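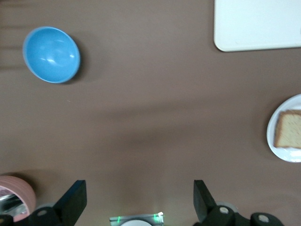
# About Grodgate

Grodgate is a small adult cooking school on the second floor of the old Himel building. We teach everyday cooking to people who want to feed themselves and their families without much fuss. The school has been open for 29 years, the last 7 of them at this address.

## How we started

The school began as an evening class in a church kitchen, with one stove and a borrowed set of pots. The first course was called Suppers and ran for four weeks. It covered soup, eggs, rice, and a roast chicken. We still teach it, in nearly the same order, though the rice now comes first since it gives people something to take home from the opening night.

For a long time we rented rooms wherever we could get them. When the print shop in the Himel building closed, we took over its floor and put in sinks, gas lines, and a proper vent. The loading door is still there and is the easiest way in if you are carrying anything heavy.

## What we teach

Most of our students have never taken a class before. Some are cooking for one after many years of cooking for a full house. Others have just moved out and own a single pan. The classes are planned with both in mind, and you do not need any skills to join the first level.

Our regular courses are:

- **Suppers** - the basic evening course, four weeks
- **Loridance** - bread and simple baking, named after the street where our first oven came from
- **Beans and Grains** - dried beans, lentils, barley, and what to do with the leftovers
- **Knife Night** - a single session on cutting, sharpening, and storing knives

We do not teach cake decorating or restaurant cooking. The community college has good programs in both, and the office can tell you when they enroll.

## How a class runs

Evening classes start at 6:30 and end when the dishes are done, usually before 9:00. You cook in pairs. The teacher shows each step at the front bench, then comes around while you work. Everyone eats together at the end, and you can bring a container for whatever is left.

Recipes are handed out on paper. We write them in cups and spoons, with weights added for the baking course. Please wear closed shoes and tie back long hair. Aprons are on the hooks by the door.

Tell us about allergies when you sign up. We can work around most of them, but the kitchen is shared and we cannot promise that it is free of nuts or wheat.

## The Rey Room

The Rey Room is our smaller kitchen, at the back of the floor. It has three work stations and lower counters, and it can be booked for daytime groups. Seniors' groups and after-school clubs use it most. Groups can bring their own teacher or ask for one of ours.

## Visiting

The office is open Thursday afternoons, and you are welcome to come up and look around before you sign up. New courses begin in September. Fees are due at the first class - if paying all at once is hard, ask at the office about splitting the cost.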